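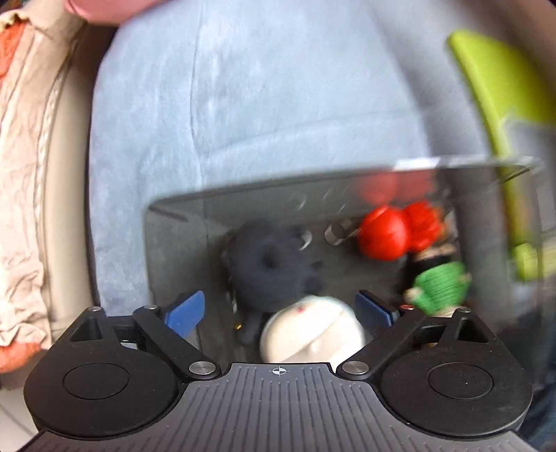

Yearling intake at Sugden

The first group of yearlings came down to the Sugden yard on 9/20/21, and they will stay with us until the spring. Most were bred at Grastach and had spent the summer out on the hill, so the first week was kept quiet. They were wormed, had their feet trimmed and were then turned out together in the long paddock behind the arena.

Handling lessons start next. Each youngster will learn to wear a halter, lead from both sides and stand tied for short periods. We don't lunge or pony them at this age. Owners are welcome to come and help, but please call the yard first – the lane gate is now locked in the evening.

Livery for a yearling is $570 a month with hay included. Mineral feed is extra at $30. Owners who are bringing a second horse get $200 off the first month, and this applies to mares in foal as well.
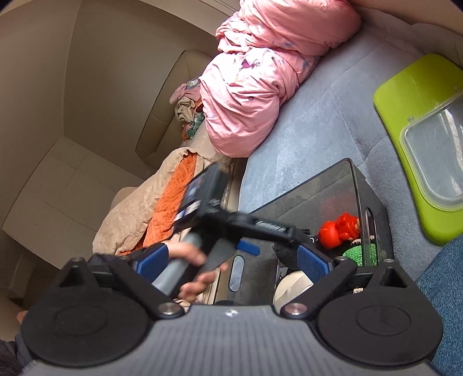 Two blue grip pads and a black handheld device.

The hay this year is from the Forkulska fields. We put up 693 bales before the rain, all first cut, and it has tested low in sugar. That suits the easy keepers, but the thinner ones will get some haylage on top from the new year.

Wukex, the bay two-year-old colt many of you asked about after the summer show, has been gelded and is back out with his group. He is easy to catch and good with his feet. He is not for sale at present. We will look at him again in April, when he has grown into his hind end a bit more – he is still quite croup-high.

Farrier bookings for the next round are on the board in the tack room.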